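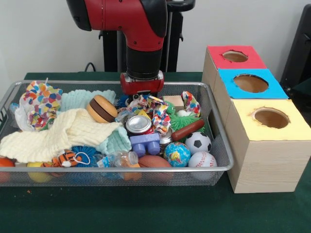 Figure 4. A mixed basket, with knits, knotted rope toys, a toy hamburger and soda cans sharing one wire container.

Home Articles Current Issue For Authors Search

4.2 Baskets as deferred decisions

The households in our Brulleddale sample owned, by their own account, a great many containers meant for one kind of thing. Very few containers were living up to this. When we coded the 3,483 items logged during the February visits, 2,289 of them came from a basket, bin or drawer that also held something from a different category. We had planned a separate chapter on "single-purpose storage." It is now a footnote.

Figure 4 shows the type we call the mixed basket. Under our scheme the cream knit blanket and the mint-green knitted cloth are both textiles, and a tidy person could stop there. The toy hamburger, lying on its side on top of the green cloth, is a plaything. So is the green spiky ball. The silver cans belong to kitchen waste or to kitchen supplies, depending on whether they are empty, a question the coding sheet forgot to ask. The crumpled clear wrapper was easier, and both coders marked it as trash with visible relief.

The confetti-print fabric gave us more trouble. It occurs as a cloth and again as knotted rope toys, so that one pattern falls under two headings. Steyn's first scheme sorted by material and would have put them together; the Zwane checklist sorts by use and pulls them apart. We kept use as the main key and material as the second, a compromise that pleased neither coder and raised agreement between them all the same.

Soft items also do a job that our categories miss. A blanket takes up room, hides what is under it and hangs over the rim, as the cream one does here, giving a basket the look of being full well before it is. Participants in the Gedenmont interviews described such baskets as "the blanket basket" or "the toy basket" – the name went to whatever lay on top. Chantelle Steyn, who ran those interviews, found that the name could change between the morning and the evening visit with no one in the house remarking on it.

We therefore recorded the top layer and the full contents as two separate variables. The next section compares them, using the Adberg index for depth of burial.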